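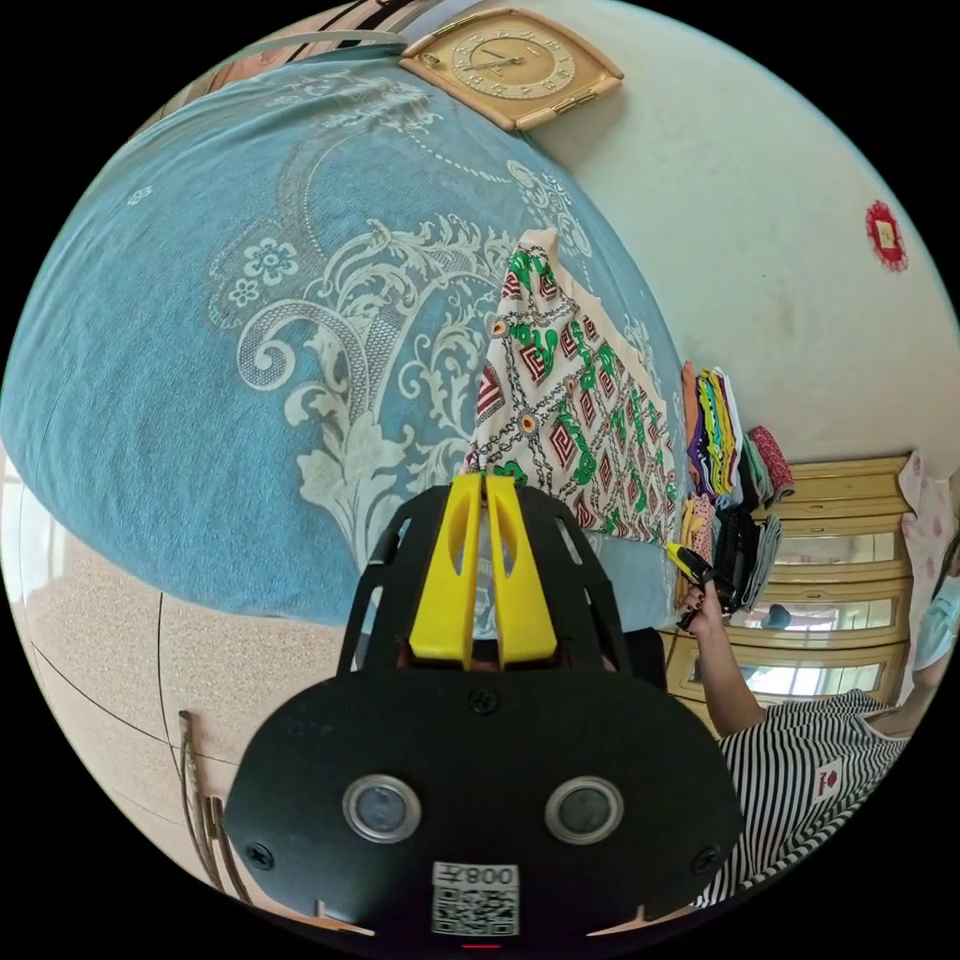
Do soft fingers or stiff fingers work better for picking up folded cloth with a hand-held gripper?

Soft ones, as long as the tips stay thin. A stiff finger pinches harder but tends to push the top layer away before it closes.

December 15, 2021. Finished comparing two finger sets this week, the Clerunar soft pair and the Eltberg stiff pair. Same gripper body, same operator, same fabrics. Posting results in pieces.

Each set got 580 grasps. A grasp counted if the cloth left the surface and stayed up until the operator put it down on purpose.

Clerunar missed 17. Eltberg missed 138. I expected a gap but a smaller one.

Most of the Eltberg misses were on thin cotton lying on something padded. The tips sink in and grab both layers, or they skate. On a hard tabletop the two sets were close.

Eltberg did better on thick folded stuff. Towels, a doubled blanket. The soft fingers bend back and you have to go in deeper.

Rin Ishida asked about wear. The Clerunar tips had started to polish by the end and I would swap them before another run. The Eltberg ones looked the same as in August.

Swap time is some 20 minutes per set if you redo the width calibration. Redo it. I skipped it once and had to throw out a morning of grasps.

Wakana Onishi wants to know if any of this carries over to the Koyama arm. Don't know yet. A person changes their wrist angle without thinking and the arm won't, so I'd guess both numbers get worse.

Cateck has a third set with a ridged tip. Ordered one pair. Same fabrics, same count, will add it to this thread when it's done.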